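Flakivis Gripper Bench – simulated test cell for comparing parallel and suction grippers before any hardware is ordered. Each gripper runs the same routine on a yellow bar laid across a white fixture.
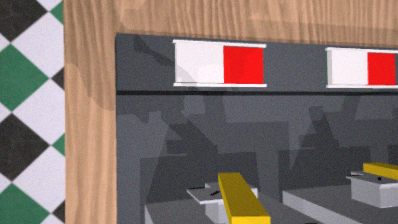
Hinville Automation Department

The cell has 2 stations. Log rate 1000 Hz, up to 16 gripper models per batch. Controller profiles are loaded separately – part no. 371. Technical contact: Wekesa Mwaipopo.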